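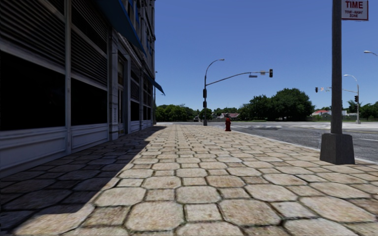
Chapter 4
Sidewalks and Building Frontages

4.1 Scope of the chapter

A sidewalk is usually designed by one office and the building beside it by another. The two meet along a line that neither set of drawings shows in much detail. This chapter deals with that line and with the strip of ground on either side of it. Roadway design was covered in Chapter 3 and is mentioned only where the curb affects the space left for walking.

The reader should already be able to draw a cross section to scale and read a simple grading plan.

4.2 Terms

Frontage line. The line on plan where the face of the building meets the public sidewalk. On older lots it may differ from the legal property line, and both should be drawn.

Frontage zone. The part of the sidewalk next to the building. People walking tend to keep a small distance from a wall, so this width is not counted as usable walking space.

Through zone. The clear width left for walking. It must be free of poles, bins, door swings and planters for its full length.

Furnishing zone. The strip between the through zone and the curb, where trees, signs and lights are placed.

Base course. The lowest band of the facade. It takes splashed rain, salt and knocks from carts, and is often made of a harder or more easily replaced material than the wall over it.

Projection. Any part of the building that extends past the frontage line above ground level. Awnings, canopies, signs and some window shades are projections. Steps and ramps are treated separately in Section 4.6.

4.3 Paving and the wall

Paving made of irregular pieces is harder to finish against a straight wall than paving cut to a grid. The pieces along the edge must be trimmed, and small slivers work loose early. Two methods are common: a straight border course set against the base, or a narrow joint filled with a flexible material. The second allows the paving and the building to settle separately.

The finished surface should fall away from the building. Where the fall is toward the wall, a drain is needed along the full frontage – a single inlet at the low point is not enough.

4.4 The Brulton survey

Several exercises in this chapter use measurements from the Brulton frontage survey, prepared by Wumpini Aidoo and Dae-han Joo. The survey recorded 2,064 frontages on streets laid out before and after the town was extended toward Rarkiscombe. Field work was done in August, when awnings were most likely to be open. Widths were taken at the narrowest point of each frontage and entered in inches.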